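11/22/19

Dinner at the Kuston Club with Han-gyeol tonight, our first time back since May, and oh, it was good to sit in that big noisy dining room again! They've moved the bar to the far wall and brought in a local beer called Karkov, which I liked a bit more than I should have.

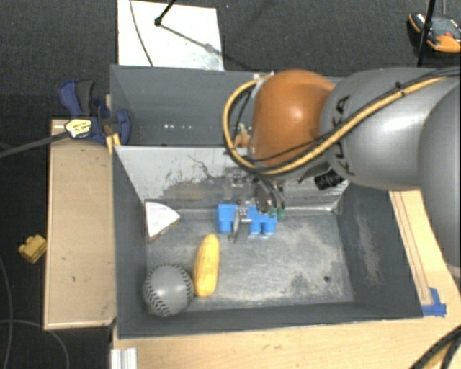

Orange joint, yellow cable, gray bin.

The raffle had 200 tickets and we held 2 of them, and of course number 137 took the meat tray (Han-gyeol had 136, poor thing, and groaned so loudly the next table laughed). The band played until closing and we walked home the long way, talking about nothing much.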